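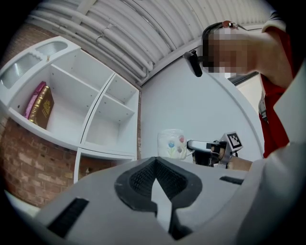 Start with a mug that isn't precious

If you're going to try hand-held grippers at home or in the workshop, pick your test cup before you pick anything else. The glass one with the tulips painted on it has become my standard. It has a handle on one side, it's see-through enough to confuse a camera, and the surface is frosted so the fingers get a slightly different feel from plain glass. If a gripper gets on with that mug it'll usually manage the plain coffee cups too. Whatever you choose, keep using the same one! I swapped mugs halfway through my first comparison and ended up with a page of notes I couldn't use, and I was grumpy for the rest of the afternoon.

A quick word on what I'm comparing. Natália Hájek and I have been putting four hand-held grippers through ordinary kitchen jobs for Plamside, the little workshop we share, to decide which kind we'll build our next arm around. You squeeze a trigger, the fingers close, a camera on the gripper records what it sees, and later on the arm has a go at learning the same job. We've logged 624 tries so far, of which 62 were no good at all (mostly my fault, more on that further down). So these are tips from a fair bit of mug handling, and not much theory.

Go for the handle first, then the rim

Everybody's instinct is to come down on a mug from above and pinch the rim. Fine for a person. With a gripper I've had much better luck coming in sideways at the handle, low and level, with the finger pointing straight at it like you're about to poke somebody in the ribs. The camera keeps the mug in sight longer and you don't end up with your wrist bent at a silly angle.

Turn the mug so the handle faces your working hand to start with. Once you can do that ten times running without a wobble, turn it a bit, and then a bit more. We got impatient and started with the handle pointing anywhere, and that accounts for a good chunk of the 62.

Pointed fingers or flat ones?

I own both and I'd miss either. The pointed, wedge-shaped kind will sneak through a handle or under the edge of a saucer, and they're lovely for teabags, lids and anything with a loop. They're poor at jars. A jar is round and so is its intention to roll away from you.

Flat fingers want something soft on the face. The Wyss pair came with pads glued on and they've held up well, though one is starting to lift at the corner. For the others I cut strips from an old rubber jar opener and stuck them on with double-sided tape. It peels off cleanly when you want to change it, costs next to nothing, and has a better grip on glass than the foam I'd tried before. Wipe the rubber with warm water and a drop of dish soap every so often. Don't use a spray with any polish in it or you'll be chasing cups along the bench.

Two people, two grippers

The handovers were what taught me the most. One of you holds a gripper still and the other brings a second one in toward the mug, then you trade. You find out very quickly which gripper is too wide in the body. The Pisska is a lovely thing in the hand, but it's a big lump up close and it kept blocking its own view of the other one arriving. The Tallix is slimmer and I could work nearer with it.

If you try this:

Agree who moves. One moves, one waits. We say "mine" out loud and feel daft doing it.

Keep elbows in. The second person always creeps closer than they think.

Hold your forearm clear of the marker on top. If you've got one of those black-and-white square markers fixed to the gripper, the camera needs the whole pattern, and a floppy cuff or a thumb over one corner will lose it.

Stop after twenty minutes and shake your hands out. Trigger fingers cramp before you notice you're tired.

Looking after printed markers

Print them matte. Glossy paper catches the ceiling light and the pattern washes out at just the wrong angle. I print mine on plain heavy card, leave a clean border all round, and stick them to something stiff so they can't curl. Steam is the enemy in a kitchen. If you're running the kettle anywhere near, brush a coat of flat clear varnish over the card and let it dry overnight before you mount it.

And mount it square! I had one on crooked for a whole session and spent the evening wondering why every reach came out twisted to the left.

Where to put the camera

We've tried three spots. On the gripper itself is the one I'd keep if I could only have one, with a very wide lens so you get the fingers, the cup and most of the room in one go. It bends everything round like the back of a spoon, and you do get used to it. The main thing is to check how much of the view the gripper body is eating. With a low, tilted-back hold you can lose a big slice of the picture to grey plastic and be filming mostly ceiling. Tip your wrist forward a little and have a look at the playback before you do a long run.

A head strap camera is the second. It's handy for seeing what your partner was looking at when they reached, and it's a nuisance with glasses. Snug the band down more than feels polite, then lean over the bench and see whether it slides. Leaning is what you'll be doing all day, so testing it while standing up straight tells you nothing.

The third was a camera on a tripod at the end of the bench. Useful for settling arguments. Otherwise I kept kicking it.

Clear the shelf behind you

A wide lens sees everything, so the background matters more than you'd expect. A plain white wall behind the cup made life easier for us, and mostly bare shelves are better than crowded ones. Try a few runs plain, and once those are going well, bring the clutter back on purpose: a tea towel, a couple of books, the fruit bowl. Your arm will have to live in a real kitchen one day and it may as well meet the fruit bowl early.

Write down what you changed. I use a clothes peg on the edge of the notebook page to mark the start of each new setup, a trick pinched from my mum's recipe folder.

What to wear

White coats look the part, and they keep varnish off your shirt, but roll the sleeves or push them up past the wrist. A wide white sleeve in front of a wide lens fills up a corner of the view in no time. Bare forearms were the most reliable for us. If it's December and your workshop is as chilly as ours, wear a close-fitting thermal top under the coat and roll the coat sleeve back over it.

Keeping the grippers happy

Crumbs and sugar get into the slots and vents. A dry paintbrush does the job, the cheap flat kind, and I keep one hanging on a hook beside the bench. Don't blow into them, you'll only push the mess further in (and get a face full of flour, ask me how I know). Any mesh can be dabbed with sticky tape.

Check the finger screws before each session. The Tallix ones work loose, and I've put a dot of nail polish across each screw head and onto the plastic beside it, so I can see at a glance if one has turned. Bright pink is best.

Batteries come out when you're done for the day. Lens cloth goes in the drawer with the grippers and never, ever gets borrowed for spectacles or it comes back greasy.

My order of favourites, for now

For cups and mugs I'd take the Tallix, screws and all. For jars, the flat Wyss fingers with their pads. The Pisska has the nicest trigger of the lot and Natália would put it first on that alone, so we've agreed to disagree until we've tried it with a slimmer front. The fourth is one I made myself out of a barbecue tong and a bicycle brake lever, and it's excellent at toast.

Next I'm moving on to cutlery, forks first. If you've found a way to pick a teaspoon up off a flat counter without chasing it over the edge, leave a comment, I'd love to hear it.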